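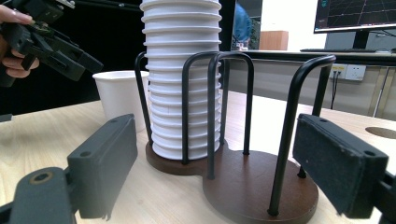
Last updated: March 19, 2024

How I record cup-stacking demos with two hand-held grippers

I've been teaching robots to handle paper cups for longer than I'd like to admit, and people keep asking how I do my demos, so I'm finally writing it down. The short version: you hold the grippers yourself, do the job the way you want the robot to do it, and record the whole thing. The long version has a lot more fussing with cups in it.

I do this at our bench at Stuvley. The task is putting paper cups into a wire cup holder and taking them out again, two-handed. You'll want a pair of grippers with a camera on each, a holder with a decent base, plenty of cups and a table you can walk up to comfortably.

1. Set the holder first

Put it within easy reach of both hands, then try the longest move you plan to record before you record anything. If your elbow locks or you have to lean, move the holder. I shift mine a little between batches too, so the policy doesn't just memorize one spot on the table. Small shifts are fine! A couple of inches and a bit of a turn is plenty.

2. Check both camera views

Close and open each gripper a few times and watch the picture. You want to see both fingertips and the thing you're about to grab, all the way through the move. A tall stack hides a lot, so look at what the other hand can see as well.

3. Pick a job for each hand and stick to it

One hand steadies, the other hand moves the cup. I swapped roles whenever I felt like it in my first set (393 demos, sigh) and the trained policy dithered like crazy at the start of every run.
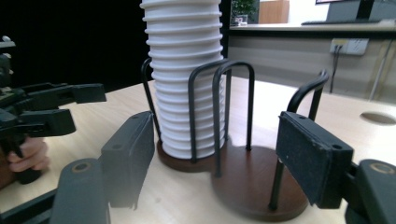
4. Come in from the open side

Wire loops are the real trouble with this task. A gripper finger is much fatter than your own finger, and it will happily hook a loop and drag everything along with it. Lift the cup clear of the wire before you go sideways. Slow down near the metal, then go at a normal pace once you're free – if you creep through the entire demo, your robot will creep too.

5. Squeeze less than you think

Paper cups fold. Grip near the rim, where they're stiffer, and stop closing as soon as the cup moves with you. If two come off together, don't shake them apart on camera. I stop, toss that take and start over.

6. Record a few recoveries on purpose

Set a cup down slightly crooked, then fix it calmly. I do 11 of these in every batch. It made a bigger difference for me than piling on more perfect runs, and I have 3569 takes on disk now, so I've had time to compare.

7. Take breaks

My wrists are good for almost 7 minutes and then my grip gets sloppy. I replay the last few takes at that point and delete the ugly ones while I still remember what went wrong. I use Storkix for the replay, but anything that shows both views side by side will do.

Next up is the same task by remote control, which I hope to try in June.

Comments (3)

skiston_fan: Step 3 explains so much about my last dataset. Do you ever mirror the demos so the other hand does the moving?

gripperdad: I tape a mark on the table for the gripper start pose. Saves me a ton of cleanup later.

mossy_bench: Do thicker cups work? Ours keep coming off in pairs.

Related posts
Calibrating wrist cameras on the Erraji rig
Leader arm or hand-held gripper? My notes so far
Sorting good takes from bad ones in Storkix
Folding towels the Skiston way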